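Driveway Hoops: Keeping Your Basketball Gear Going Another Season
Posted Jul 7, 2019 | Home & Garage

Summer ball is in full swing at our house and the mudroom smells like it! Between the driveway hoop, the rec league down at the Trokutlow gym and the pickup game that starts whenever three kids show up on bikes, we go through a lot of gear. I've spent years figuring out what cleans up, what patches up and what just has to go, and I love this stuff, so get comfortable.

Washing the ball

Start by knowing what you've got. A rubber ball can take soapy water and a good rinse from the hose. A composite ball wants a damp rag with a drop of dish soap, and then another rag with plain water. Real leather gets a barely damp cloth and nothing else, and it stays off the driveway, period.

For the grooves, use an old soft toothbrush. Go along the channel and wipe as you go, or you'll push the mud out onto the pebbled part and have to do that too. Skip bleach and skip the dishwasher (yes, I've been asked). Let the ball dry indoors, out of the sun, sitting in a cereal bowl so it doesn't roll under the couch.

We have a Gotum composite that I've cleaned this way after just about every muddy weekend, and the grip is still lovely.

Air, needles and the slow leak

Wet the needle before you push it in. A bit of water works, and so does a dab of glycerin if you have some in the medicine cabinet. Go in straight. Most ruined valves I've seen were ruined by somebody jabbing at an angle in a hurry.

The pressure is printed by the valve on most balls, so go by that. If you don't own a gauge, hold the ball at shoulder height, drop it, and see where it comes up to. Somewhere near your waist is good enough for the driveway.

To hunt for a leak, dribble soapy water over the valve and watch for bubbles. If they're at the valve, a drop of glycerin and a few hours of rest will sometimes do the trick. If they're anywhere else, well, you now own a ball for the dog. 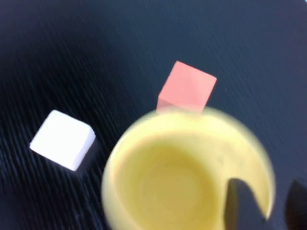

One reader wrote in to say that she keeps two needles taped inside the lid of the pump case and hasn't had to hunt for one since October. She also stores her spare balls a little soft over the winter and pumps them back up in spring. I tried both and I'm sold, especially on the tape!

Jerseys and shorts

Turn them inside out. Cold water, gentle cycle, about half the detergent you think you need. Too much soap stays in that slick fabric and holds on to the smell, and then you add more soap, and round and round it goes. Leave out the fabric softener altogether, because it coats the cloth and the shirt stops pulling sweat off you.

For a jersey that's already past saving by ordinary means, soak it for half an hour in a sink of cold water with a cup of white vinegar, then wash as usual. Never put the vinegar in with bleach.

Hang them up to dry. Heat is what cracks the numbers, and once a 3 starts peeling it's on its way to being a squiggle. If one corner has only just lifted, lay a thin cotton dish towel over it and press with a warm iron, no steam, for a few seconds at a time. Check in between. I've rescued a couple of old Pondach rec league shirts like that.

Shoes

Pull the insoles and the laces as soon as you get home. I mean it, before you even sit down. Stuff the shoes with crumpled newspaper and stand them somewhere with moving air. A small fan in the mudroom is wonderful for this.

Laces go in the wash in a mesh bag. Insoles get a scrub with baking soda paste, a rinse, and a full day to dry. For the soles, a stiff brush and warm soapy water will bring back a surprising amount of squeak. Wipe them again with a damp rag right before you play indoors, as dust is most of what makes you slide.

Keep one pair for outside and one for the gym if you can swing it. Asphalt eats tread like you wouldn't believe. I picked up our outdoor pairs on the clearance rack at Leclerc and they didn't have to be pretty.

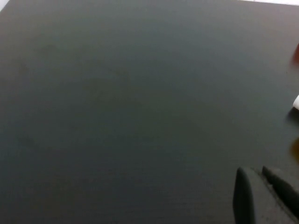

The net and the rim

Nylon nets outdoors get crunchy after a year or so of sun. A new one goes on in the time it takes to drink a glass of lemonade, and there are 12 loops on a standard one. Start at the back of the rim, hook each loop from the same side, and work your way to the front. If a loop won't reach, soak the net in warm water first and it'll give a little.

While you're up on the ladder, put a wrench on the bolts behind the rim. Touch up any rust spots with 200 grit sandpaper, wipe off the dust, and brush on a rust-stopping metal paint. Two thin coats beat a thick one, and you'll want a dry day with no wind.

If your hoop has a base you fill with water, look at the water level every spring. Ours had dropped by a good few inches and the whole thing was getting tippy. Sand is heavier and doesn't freeze, but have a friend on hand to help you pour it, and a wide funnel cut from a milk jug.

The gear bag

Empty it all the way once a week. Turn it upside down over the grass and shake. Sprinkle in baking soda, zip it up overnight, and vacuum it out in the morning. A couple of dryer sheets in the side pocket will keep things pleasant until the next time somebody leaves a banana in there.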